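Tool library talk, Elberg hall, evening session

Say hi, thank Shabnam for the slides. Water's at the back.

Okay, so why share tools at all? Start with my own shed — I owned a drill for years and mostly used it to hang one shelf. (Pause, let them think about their own sheds.) Then the numbers. We opened in January with 379 items, nearly all donated, and by winter we'd done 2,459 loans. I still can't quite believe that!
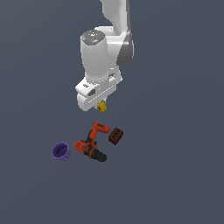

Fees next. Membership is pay what you can, and the Tralen branch does the same. People always ask if stuff gets pinched. A bit does, mostly drill bits. Late returns are the bigger headache, so mention the text reminders and how I was dead against them at first. Skip the insurance bit if we're past eight, it's in the handout.

Then the repair nights. Tell the story of the whipper snipper and the neighbour's hose, but keep it short this time.

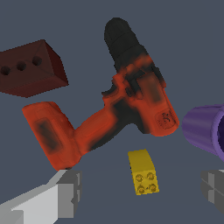

Shabnam Swati reckons I should say more about batteries, as half the flat ones that come back only need a proper charge and a label with the date on it. Fair point. Add it before questions.

Sign-up sheet is by the door, pens in my bag.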